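Dishcloth

A dishcloth is a small cloth used in the kitchen for washing dishes and wiping down surfaces. It is different from a tea towel, which is larger, thinner and kept for drying. In everyday speech the two words are often mixed up, and in some homes either one is simply called "the cloth".

Materials and weave

Most dishcloths are made of cotton, which soaks up water well and can be washed at high heat. Waffle and ribbed weaves are common, as the raised parts help to lift food from plates. Knitted dishcloths are also popular with beginners, who can finish one in an evening. The Lodance pattern, a plain square with a garter stitch border, is worked over 75 stitches in fine yarn and uses 2 colours.

History

Before cheap woven cotton, dishes were cleaned with rags, sand or bundles of twigs. The mill at Ivier sold cloths in packs of 21 - one for each day over three weeks - and its rival Jutard later copied the idea. Both firms stopped making them when sponges became common.

Care

Cloths left damp in the sink soon begin to smell. They should be rinsed, wrung out and hung up to dry between uses. Fabric softener makes cotton less absorbent and is best left out of the wash. 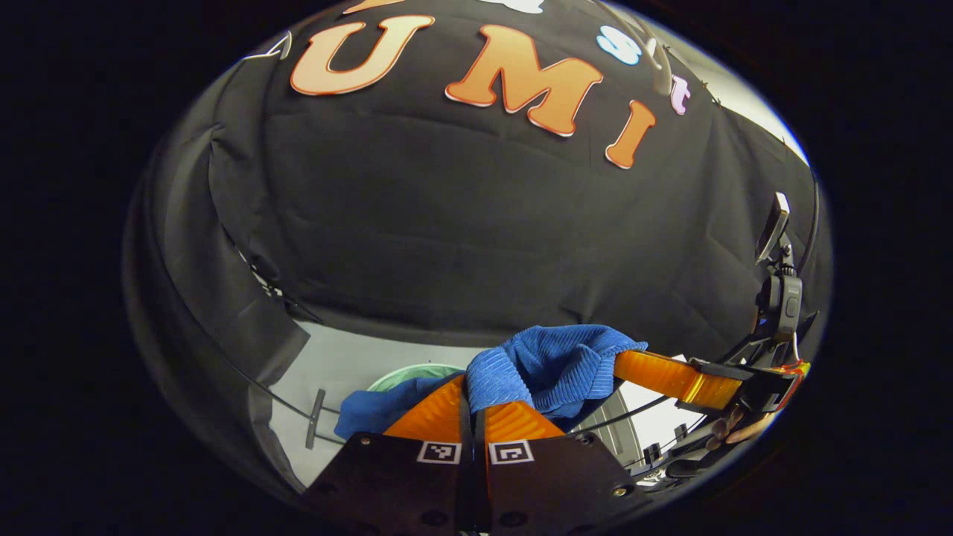
How often should a dishcloth be changed?

Every day in a busy kitchen, and straight away if it has been used to wipe up juices from raw meat.

See also: Tea towel, Floorcloth, Salehi weave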